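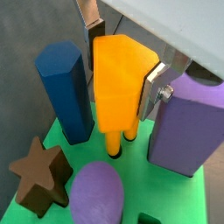
Yellow block, green board.

Council procedure again, so those who come for the cycling posts can skip this one.

On 5th April the full council at Notden met to consider the motion on the Pluvholm depot site. The motion was three paragraphs long and asked the cabinet to pause the sale until an updated valuation had been published. It was not voted on. The meeting reached its time limit with the motion still under debate, and under the standing orders as they now read, a motion under debate at the time limit falls. It does not carry over to the next meeting.

I want to set out how that rule works, as the local coverage gave it one line and the line was wrong. It said the motion had been "defeated". A defeated motion cannot be brought back in similar terms for six months. A motion that falls through lack of time can be resubmitted for the very next agenda, provided the notice is in with the clerk by the deadline and has a proposer and a seconder. The two outcomes look the same on the night and are quite different on paper.

The old version of the order, which applied until last year's revision, had the chair put any motion under debate straight to the vote at the time limit, without further speeches. The revision removed that. The report recommending the change ran to 119 pages with appendices, and the relevant paragraph is near the back, under "minor and consequential amendments". I read it when it was published and did not notice the effect. The reason given was that members should not be asked to vote on a matter they had not finished discussing. That is a fair point as far as it goes. It also means that any group with enough speakers can prevent a vote by using its full speaking time, and needs no majority to do it.

The arithmetic is simple. The slot for members' motions is 140 minutes. The depot motion was second on the list. The first motion, on bus shelters, was uncontested and took a little over an hour. The proposer, Estíbaliz Prieto, therefore had the remainder, less the time taken by two points of order and an amendment. In that period 17 members spoke. Most of them used the whole of their allowance. Several said they supported the motion in principle. I make no claim about intent, and the minutes, when they come out, will not settle it either.

The amendment is worth a separate note. Nicanor Llorente moved to replace "pause" with "review the timetable for". Under the standing orders an amendment must be debated and disposed of before the main motion resumes, and every member who has spoken on the main motion may speak again on the amendment. It was lost on a show of hands. I thought the wording was weaker than the original but perfectly in order, and the chair was right to accept it. The chair was also right, on the text, to refuse the request to extend the meeting. An extension has to be moved before the time limit is reached, and it was moved after.

There was a closure motion available throughout. Any member who has not already spoken may move "that the question be now put", and if the chair thinks there has been enough discussion it goes to an immediate vote. No one moved it. My guess is that the supporters had all spoken by then, which would rule them out. If so, that is a lesson about holding one speaker back, and the older members would have known it.

What happens next depends on the notice deadline. If the motion goes in again, it will be listed in order of receipt, so it could be first. The sale itself is a cabinet decision and does not wait for the full council. The forward plan has it down for late April with no specific day. A call-in is possible after that, on the usual grounds, but a call-in can only send the decision back once.

Two corrections to the previous post. I said Bhutto ward had lost a polling station in the boundary changes; it has been moved to the other side of the main road, and the number is unchanged. I also gave the wrong paragraph reference for the petition threshold. Both are now fixed in the text.

Someone asked in the comments whether "Flullutness" in the blog address means anything. It was the first name I tried that had not been taken.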